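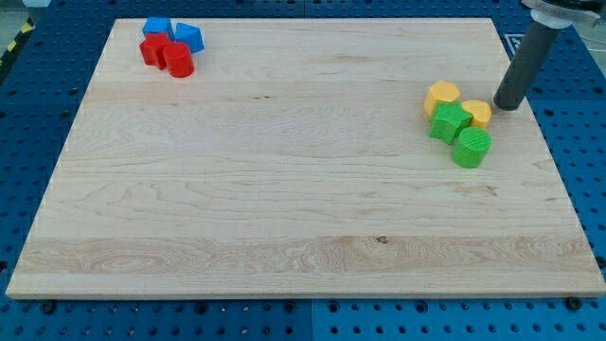

Reading time: 22 minutes

Chapter 4
Wood and Water

Krisztina Katona and I-seul Hyun

4.1 Introduction

A board sold as dry still contains water. It will contain a different amount in September than it did in the spring, and its width will differ as well. Most defects that appear in solid wood after a piece has left the shop can be traced to this change: split tabletops, drawers that bind, miters that open at the heel, panels that rattle in their grooves. The present chapter deals with how water is held in wood, how its amount is measured, and how far a board of given width can be expected to move. Joints and fastenings that allow for movement are left to Chapter 5.

The reader should already know the three cuts of a log (Section 2.3) and be able to tell a flat-sawn face from a quarter-sawn one by eye. Pale, close-textured woods such as maple are harder to read than oak or ash. On these woods the long wavy streaks and ovals of a flat-sawn face may be faint until the surface is planed and viewed in low light.

4.2 Moisture content

The moisture content of wood, written MC, is the mass of water in a sample divided by the mass of the same sample when oven-dry, given as a percentage. Note that the base is the dry mass and not the total. For this reason the moisture content of green wood can exceed 100 percent.

Worked case. A sample cut from a plank weighs 800 grams. After drying in an oven to constant mass it weighs 700 grams. The water lost is 100 grams, and

MC = 100 / 700 = 0.143, or 14.3 percent.

Had the wet mass been used as the base, the result would have been 12.5 percent. Errors of this kind are common in shop records, and a figure without a stated base should be treated with caution.

The oven method destroys the sample and takes a day or more. Electrical meters give a reading at once. Pin meters measure the resistance between two points driven into the wood; pinless meters respond to the wood beneath a flat plate. Both must be corrected for species, and pin meters for temperature also. Readings should be taken well away from the ends of the board, where drying is fastest.

4.3 Free water and bound water

Water is present in two forms. Free water fills the hollow centers of the cells. Bound water is held within the cell walls. As green wood dries, the free water leaves first, and the board loses weight with almost no change in size. The point at which the hollows are empty and the walls still full is called the fiber saturation point. For most species it lies between 25 and 30 percent.

Below this point the walls give up water and draw together. Shrinkage begins here and continues, nearly in proportion to the water lost, down to the oven-dry state. The process reverses when the wood takes up water from the air – a fact that finishes slow down but do not prevent.

4.4 Direction of movement

Wood does not shrink equally in all directions. Movement along the grain is small enough to be ignored in furniture. Movement across the grain is greatest along the growth rings (tangential) and commonly half as much at right angles to them (radial). A flat-sawn board therefore changes more in width than a quarter-sawn board of the same species, and tends to cup as it dries, the edges turning away from the heart side.

Knots disturb this pattern. The grain runs around a knot at changing angles, and the wood close to it may rise or dip after planing.

Two cases are followed through the rest of the chapter. The first is the Bronoder table, a flat-sawn top glued up in a damp shop and moved to a heated house. The second is the Utgate door, a frame with a solid panel 142 millimeters wide. Drying records for both are given in Table 4.1, and the reader is asked to work out the expected change in width before going on to Section 4.5.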